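Kalline Kitchen: progress report to Hurnari
Plant-based chilled mains, winter period
Prepared by Rainer Reuter
December 30, 2023

1. Status

The recipe for the chilled mushroom and lentil roast is now fixed. The nut-free version is two months behind the plan agreed in March. Spending is within the grant.

2. Recipe work

The base is brown lentils, chestnut mushrooms, onion, oats and ground flaxseed. Earlier batches used breadcrumbs, but the loaf went soft in the middle after chilling and would not slice cleanly. Oats hold more water and the slice keeps its edge when reheated from cold. The oats are added after the mushrooms have been cooked down, and the mix rests before it goes into the tins.

Salt was reduced twice. The second reduction was too much for most tasters, and we went back to the level before it, with a little more miso and thyme. The gravy is supplied in a separate pouch. It is thickened with cornflour and does not split on reheating, though it sets firmly in the fridge and the label will need to say so.

The nut-free version replaces walnuts with toasted sunflower seeds. Flavour is acceptable. Colour is not: two of the test batches turned green near the crust, a known effect of sunflower seeds with bicarbonate of soda. We have taken the bicarbonate out and are repeating the bakes.

3. Tasting

We held tastings at the Closteck site and in the Wunderlich staff canteen, with 128 completed forms. The roast scored well on flavour and less well on appearance. The most common written comment was that it looked plain without a glaze. A brushed glaze of mustard and apple juice has been tried and will go into the next round. Several people asked for a larger portion - we do not propose to change the weight at this stage.

4. Production

The oven at Closteck bakes evenly on the upper shelves and slowly at the bottom. Trays are now turned halfway through, which adds handling time. Portioning is still done by hand, and slice weight varies more than we would like.

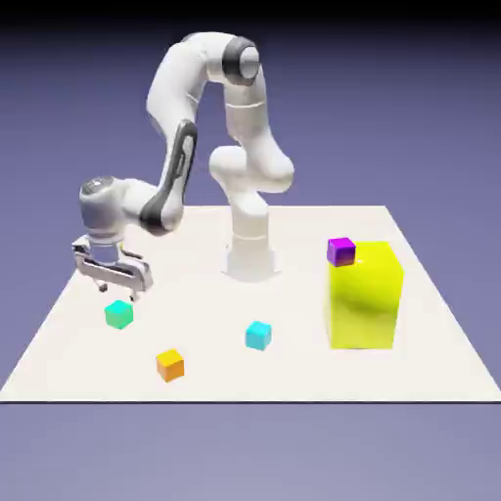
The tins are also a limit. The present ones are slightly tapered, so the end slices are lighter and have to be sold as offcuts or used in soup. Straight-sided tins have been priced at £1395 for the full set, including lids. This can be met from the equipment line and we ask for your agreement to buy them.

5. Budget

Ingredients are under budget, mainly through buying lentils and oats by the sack. Laboratory work on shelf life is over, with one repeat test still to be invoiced. We have set aside £2000 for this and for the label check. No further funds are requested.

6. Next period

- finish the nut-free bakes and send samples to Hurnari
- complete the shelf-life test on the glazed roast
- agree label wording for the gravy pouch
- run a full day's production in the new tins, if approved

The next report will follow in March, with the shelf-life results attached.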